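Posted in January by Kasun Sivakumar

The fold I have settled on for T-shirts is a narrow one. Sleeves in first, so the outline becomes a plain rectangle, then the length gets divided to suit the drawer. It is the same fold everyone learns from a shop display, minus the cardboard insert. I have been through 185 shirts with it over the winter and changed three things along the way: the surface, the order of the steps and the way I deal with creases.

The surface made the most difference. Bare wood is fine for jeans and towels, but a thin cotton shirt slides on it, and a foam board laid on the tabletop holds the fabric better. White is useful with dark clothes because a crooked hem is obvious from standing height. I tried a gray board from Ostermann first and could not see the edge of a navy shirt on it after 4 p.m.

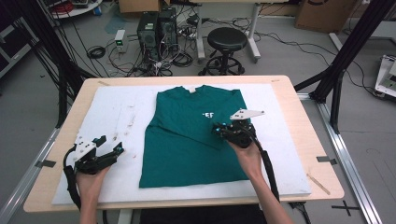 Dark teal tee on the foam board, sleeves in, collar at the far side.

Order of steps, as it stands now:

Lay the shirt flat with the collar away from you and the hem toward you. Square the hem to the near edge of the board. Bring in the sleeves, left then right. Check the width at the collar and again at the hem; if they differ, fix the hem, as the collar is harder to move without twisting the neckband. Fold the bottom up to the middle, then once more to just under the collar.

Creases are a separate job. A diagonal one across the middle usually means the two shoulders were pulled by different amounts. Pressing on it does very little. Lift the side it points to, set it down again and smooth outward from the chest. With a printed logo I press beside the print and keep off it, since a cheap transfer picks up a shine.

Size matters less than I expected. A small and an extra large take the same number of folds, and only the last one changes position. My drawer at the Nusstead flat is shallow, so everything there gets one more fold and stands on edge.

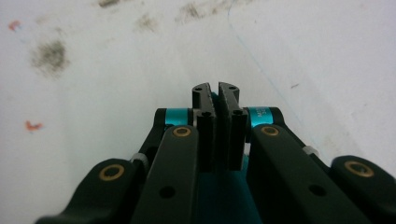 The board itself needs some looking after. Foam marks easily, and a white one shows every scuff. I wipe mine with a barely damp cloth and let it air before the next pile, and anything that won't come off I leave alone. Scrubbing roughens the face, and then it catches on knits. A stain that is old and set has never transferred to a shirt in my experience, though I would still turn the board over for anything white.

Replacement is cheap enough. The Sternis sheet I bought is stiffer than the Laltska one and stays flat at the corners, but it is also larger than it needs to be, and I trimmed the spare to fit behind the wardrobe. Long sleeves are next. The second fold at the cuff still comes out too thick.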